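Papers > Robot Learning > Data Collection

We use cookies to remember your reading preferences. By staying on this page you agree to our cookie notice.

3. Gathering the Demonstrations

3.1 The table and the grid

When we began the Akl collection in November, we had a fairly grand plan for how varied our tables would be, and we spent longer than we care to admit arguing over tablecloths. In the end we went with brown kraft paper, which is cheap and dull and easy to replace, and we laid a grid of blue painter's tape over it. The learning system never receives the grid as an input. It is there for the people, so that an operator who is told to put the basket in a particular cell can do it without a ruler, and so that a second operator, coming in after lunch, can put it back in very nearly the same spot (very nearly was good enough for us, and a little sloppiness turned out to be welcome in the training set).

Starting positions were drawn by a small script that Pichit Klinhom wrote for the purpose. It names a cell, or sometimes a line between two cells, and we let the objects sit across the tape whenever the script asked for it. Early on, one of our operators kept nudging things politely into the middle of a cell, and we had to go back and redo a whole batch of 51 episodes once we noticed that the starting positions had become far too tidy. 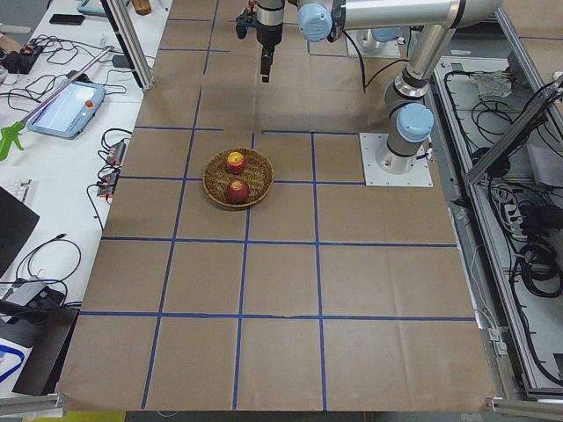

Figure 2. The taped workspace with two apples in the wicker basket and the gripper pointing down over the grid.

The task discussed in this section is the fruit transfer, in which apples are moved between a basket and a plate. We chose it with some affection, as it is the sort of chore anybody can picture, and it is also harder than it sounds. Apples roll, they lean on one another, and the rim of a basket gets in the way of the fingers at just the wrong height. A policy that has only learned to come straight down on a lone apple does poorly when two are touching, so we asked for plenty of crowded arrangements as well as easy ones.

3.2 Who drove the arm, and how

Five people took part in the driving over the course of the project. Fereshteh Tehrani trained everybody, including the authors, and her one firm rule was that nobody recorded anything that would be kept until they had finished 40 practice transfers. It felt like a lot when we were the ones doing them! Looking back over the early logs, we are very glad she insisted, because the practice episodes are full of hesitations and odd little circling motions that we would not have wanted a model to pick up.

We did not ask operators to be fast. We asked them to move the way they would if somebody were standing beside them holding the plate, and to pause briefly before closing the fingers.
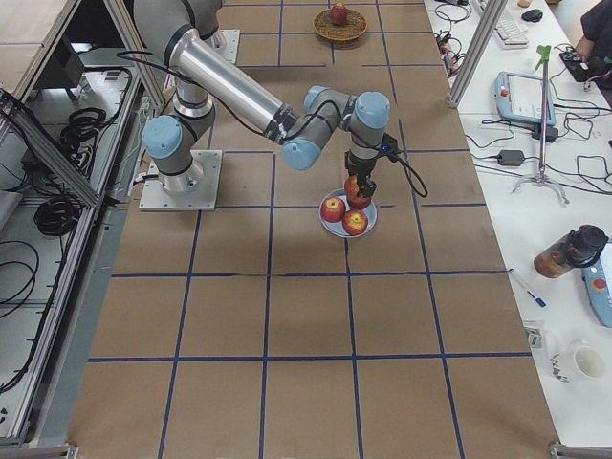
Placing turned out to be where our operators differed most. Some liked to set an apple down in whatever open space was nearest, while others would travel a bit farther to leave room for the next one, and both habits are present in the data. We talked at some length about whether to pick one and enforce it. Boonmee Wattanapong argued for leaving both in, on the grounds that a system meant for real kitchens will meet half-full plates of every description, and after a small side experiment we came around to that view.

3.3 What we kept

In all we recorded 3,786 episodes of the fruit transfer and kept 2,171 of them for training. Episodes were dropped for a wrong starting cell, for a recording fault, or for a placement that a reviewer judged unsafe for the fruit. Missed grasps were kept whenever the operator recovered without help, and we would encourage other groups to do likewise. Genivaldo Conceição reviewed every rejected episode a second time, and his notes are included with the release.

Comments (3)

Sombat Kaewkla
Thank you for writing up the tidy-cell problem. We lost most of a month to the same thing with mugs. Did the script ever pick a cell the arm couldn't reach?

drollidwood
Lovely section. I'd be curious to see results split by operator, given what you say about the two placing habits.

Zultitz
Do the rejected episodes come with the release, or only the notes on them?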